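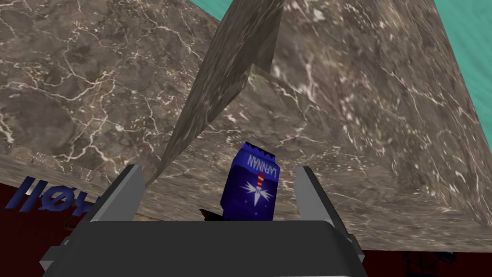
Can a robot tidy my bedroom yet? A reader asked us that in April, and she added that if the answer was no, she would like to know what was taking so long.

The short answer is no, or at least not the whole bedroom. A robot can do small parts of the job. This page explains which parts, and why the rest is still hard.

## What machines already do well

You probably have some machines at home that do chores. A washing machine washes clothes. A dishwasher washes plates. Some homes have a small round robot that drives over the floor and sucks up dust.

All of these machines have something in common. A person gets the job ready first. Somebody puts the clothes into the drum and shuts the door. Somebody stacks the plates. Somebody picks up the socks so that the floor robot doesn't get stuck on them.

The picking up and putting in are the parts that people still do. Engineers call this kind of work **manipulation**, which means moving things with a hand. A robot's hand is usually called a **gripper**. Many grippers have only two fingers, and the fingers don't bend in the middle like yours. They move apart and then close together.

## Try this: be a robot

You need a friend, a table, a packet of crisps, an apple and a sock.

1. Hold out your thumb and first finger. Keep them straight. Curl up your other fingers and don't use them.
2. Shut one eye.
3. Ask your friend to put the three things on the table in any order.
4. Pick each one up and put it in a bowl.

The apple is hard because it rolls. The crisps are hard because the bag changes shape when you press it, and if you press too much you break what is inside. The sock is easy to hold but hard to fold. Try folding it with your two straight fingers and see how far you get.

Now do it again with both eyes shut, while your friend tells you where to move. "Left a bit. Down. Stop. Close." That is closer to what a robot's computer has to do. It works out where the thing is, sends the arm there, and tells the fingers when to close.

## Why is picking up so hard?

**Things look different from different sides.** You know a cereal box is a cereal box when it is upside down, or when you can only see a corner of it. You learned that when you were very small. A computer has to learn it too, and it usually needs to see a lot of pictures first.

**Things hide behind other things.** In a cupboard, the jam may be behind the beans. You would move the beans without thinking. A robot has to decide that the beans are in the way, find a place to put them, and remember that it still wants the jam.

**The hand gets in the way.** When a robot reaches for something, its own gripper can block the view. It may not be able to see the bottom of the thing it is about to hold.

**Squeezing is difficult.** Too soft, and the thing slips. Too hard, and it gets crushed. Your skin tells you when something starts to slip, and you grip harder before you have even noticed. Some robots have sensors in their fingers to help with this, but your skin is still much better.

## Practising in a pretend world

Learning to pick things up takes a lot of practice, and practice with a real arm is slow. Things fall on the floor and somebody has to put them back. Sometimes a part of the arm breaks.

So a lot of robots start in a **simulation**. This is a bit like a video game. There is a pretend robot in a pretend room with pretend objects. The computer works out how each object would slide, tip or fall. When something is dropped, the computer can put it back in an instant.

Pretend rooms can look rather odd. The walls might be a strange colour, or a surface might have a pattern you would never see in a kitchen. Changing the colours and patterns can be useful. If the robot only ever practised in one white kitchen, it might be confused by a green one.

A pretend world is never exactly right, though. Real packets are crinkly, real tables are sticky, and real lights make shiny spots. A robot that does well in the simulation often does worse when it tries the same job with a real arm. It then needs more practice.

## What about shops?

A shop has some things that make life easier for a robot. The shelves are straight, the lights are always on, and there may be 100 packets that are all the same. There are no socks on the floor.

The village shop in Jurkport is a good one to think about. It has 60 kinds of snack and almost 2,000 things on its shelves altogether. Each morning the snack shelf has to be filled. To do that job, a robot would need to:

- find the gaps on the shelf
- find the right box in the back room
- open the box
- take out one packet at a time
- stand it up facing the front
- go on until the shelf is full

A robot called Ignacio, made by a small company named Trerka, was built to do the fourth and fifth jobs on that list. It takes packets out of an open box and stands them on a shelf. On a good run it can place 10 in a row before a person has to help. It can't open the box. It can't tell whether a packet has a small tear in it either, so a person checks.

A different company, Warka, is working on a machine that finds the gaps. It drives slowly along the shelves with a camera and makes a list. It has no hand at all - people read the list and bring the packets.

You can see that the one job has been split up. Each machine does a bit, and people do what is left. Many chores are likely to go this way for a while.

## So when will it tidy my room?

We don't know, and you should be careful with anyone who gives you an exact year. People have been saying that home robots are coming soon since before your parents were born.

Your bedroom is harder than a shop. Things are in different places every day. Some are soft, some are tiny, and some are under the bed. The robot also has to know what is rubbish and what is a model you spent all week making. It would have to ask you, or watch you and learn.

## Words to know

**Gripper** - the part of a robot that holds things.

**Manipulation** - moving things with a hand or a gripper.

**Sensor** - a part that lets a machine notice something, such as light or a push.

**Simulation** - a pretend world inside a computer, used for practice or testing.

*Page last changed May 16, 2022*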